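Clamonham workshop agrees house rules for its robot arms

Print this story | E-mail this story | 14 shares

People who work alongside the robot arms at the Stistance workshop in Clamonham now have a proper set of house rules to follow, and very pleased they seem to be with it too. The booklet, which came into use in October, covers everything from who may stand at the bench while an arm is moving to how a day's work should be written up afterwards.

It was put together by Ingrid Blackwood and Desmond Oyelaran, who went back through 2496 entries in the workshop's old logbooks to see where things had gone awry — a long job, and one that took a good deal of tea. They found 153 stoppages with no cause written beside them, and it was this, more than any bump or scrape, that persuaded everyone something ought to be done.

"We all had our own way of doing things, and we were all quite fond of it," said Ms Blackwood. "Now the stop button is tested before the first run, one named person has charge of the arm, and hands stay out of the tray until that person says so."

There is a page on soft and awkward objects as well, asking that cloths and toys be mixed up afresh between runs and that a missed grasp be logged just as carefully as a good one.
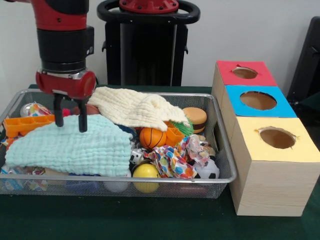
The gripper over a tray of toys and cloths at the Stistance workshop.

Corinne Mahmoud, who trains new starters, has asked for a larger-print version for the wall, and the authors are happy to oblige. Comments on the first edition are welcome until the spring, and copies may be had from the front desk.

3 comments

Related items
Price bridge to close for repainting
Zimis takes on six apprentices
Clamonham library extends evening hours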